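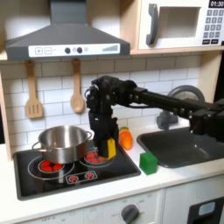 What is a play kitchen for?
It gives children a place to act out jobs they have watched adults do, with things small enough to handle and close enough to the real ones to be recognised.

Module 732, Home Corner and Small World
Handout 3: The play kitchen
Tutor: Teodora Hodžić, Wirthorpe
Revised 5/18/24

Bring this handout to the practical. Handout 2 (sand and water) is still needed for the written task.

1. Fixed parts and loose parts

A play kitchen has two kinds of material in it. The fixed parts are the ones a child can't carry away: the hob, the sink, the hood, the microwave, the shelves. The loose parts are everything else.

Fixed parts tell the child what sort of place it is. A good deal of this is done by print. On the kitchen used in this unit the burners are drawn on the black hob in white, with red in the middle, and the microwave display says 01:30. A child who wants three minutes has to say so or pretend to press it. In your notes, write down what the child says while pressing.

Loose parts carry most of the play. Sort them under these headings before you observe:

Realistic tools: a steel pot with side handles, a wooden spoon, a slotted spatula.
Realistic food: the carrot with the green top.
Open material: plain wooden blocks in yellow and green.

The carrot is nearly always a carrot. A block may be butter, cheese, a sponge, a parcel or simply a block that has been put in the wrong room. Record the name the child gives it. If no name is given, write "block" and leave it there. 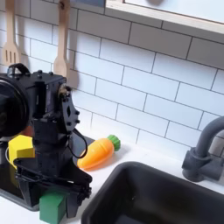 Costel Golob asked whether blocks belong in a kitchen at all, as in his setting they go back to the construction shelf at tidy-up and the children are told so. It is a fair point and settings differ. For this unit we leave them in, and you should note whether the children sort them out themselves at the end. His other point was that a mixed tray takes longer to clear. It does, and you should allow for it in your plan.

2. The hob and the counter

Most kitchen play starts at the hob. The pot goes on a burner, something goes in the pot, and somebody stirs. Younger children often stop there and begin again. Older ones bring in an order of events - wash, cut, cook, serve - and will correct each other over it.

Watch the space beside the hob as well. Things get put down there between one step and the next, and that is where two children tend to reach for the same item. A clear stretch of worktop matters more than another cupboard.

The toy carrot has a seam across it where it can be split into halves. Hrvoje Berisha's observation sheet has a separate line for "cutting" and "joining". Please use both. Joining is often missed.

3. What hangs and what stands

Utensils on hooks are seen at once and are easy to put back. The same spoon in a drawer may not be used all morning. Hang the ones you want used and leave a gap between the handles so that a small hand can get in. 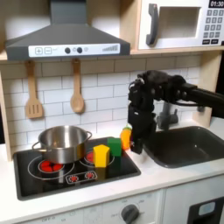

Fig. 3. Spatula and spoon on their hooks under the hood.

The knobs and the plus and minus buttons on the hood are useful for talk about more and less, louder and quieter, on and off. So is the row of bars at the end of the panel, which goes from short to tall. Don't turn this into a lesson. One remark from the adult is plenty, and you then wait.

4. Setting out

Wipe the worktop and hob before you begin. Check the loose parts for splinters and cracks.
Put the pot on a burner, with the lid, if you have one, left off.
Place a few items of food near the hob, in reach of the shortest child.
Add no more than 20 loose parts for a group of four. In the Bolville trial we went up to 30 and the floor was covered.
Sit to one side, with your sheet on your knee.
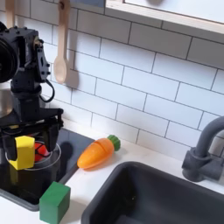

5. Practical task

Work in pairs. One sets out and one observes, then change over. Each observation lasts 14 minutes. Write in the present tense and use the children's own words where you can catch them.

Your sheet should show:
the first thing picked up, and by whom (initials only)
any object used as something else
any object carried out of the kitchen
what was said at the hob
how the tidying went, and who began it

Add a short paragraph on one change you would make to the loose parts, with your reason. Half a page is enough.

6. Hand-in

Paper copies go to Marit Magnusson in the course office. Students on the September intake who missed the first practical should see Teodora about joining another pair.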